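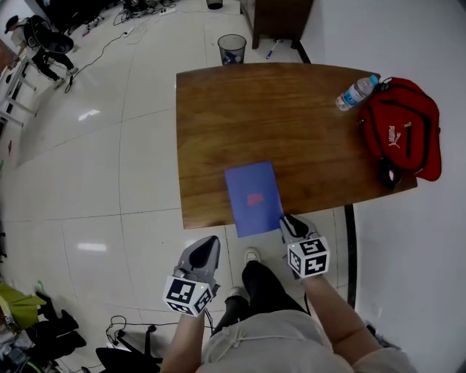 A document folder is a folded sheet of card or plastic used to keep loose papers flat and together. The name covers several things that have little in common beyond the fold, and sellers apply it freely to wallets, sleeves and thin files. Most are sold in plain colours, and a blue one lying on a wooden table, with a small red mark near its middle, is about as much decoration as the type usually gets. A folder left with its end over the table edge is easy to pick up, though equally easy to knock off.

Origins

The flat folder is often said to have been devised by the stationer Bennani for travelling clerks. The claim rests on a trade leaflet, and Līga Kazlauskienė, who went through the firm's order books, found no mention of folders before a June entry for 292 "covers, blue". What these covers were is not stated. Kamrul Sarkar takes them to be book jackets.

Colour coding

Office manuals commonly advise a colour for each kind of paper. Evidence that this saves time is thin. Hiwot Wolde's survey of 70 school offices is widely quoted in its favour, but it asked staff whether they liked the system — a different question. Only two of the offices had written down what their colours meant.

Carrying

Makers such as Hikemia describe their folders as "bag-ready". The term has no agreed meaning. Shiuli Wickramasinghe notes that a thin folder bends in a soft bag unless something stiff is packed beside it, and that corners generally wear first.

See also: Box file; Ring binder; Document wallet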